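I've had the Canmont desk lamp for almost 18 months now, long enough to stop being dazzled by it. I bought it for sewing in the evenings and I still love it! The arm stays where you put it, the light is soft (no glare on dark thread), and the switch is big enough to find half asleep. My old Dikach one drooped every 20 minutes and drove me up the wall. 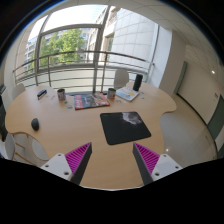

My sister says the Canmont is too yellow for close work and she'd take her Rirkero any day. Fair enough – she does tiny cross stitch, and I mostly hem pants.

Two gripes. The cord is short, so I needed an extension, and the base collects lint like crazy. Oh, and it only comes with the one bulb. I paid 50 dollars and I'd pay it again, though maybe wait for the May sale if you're not in a hurry. Mine was full price, of course.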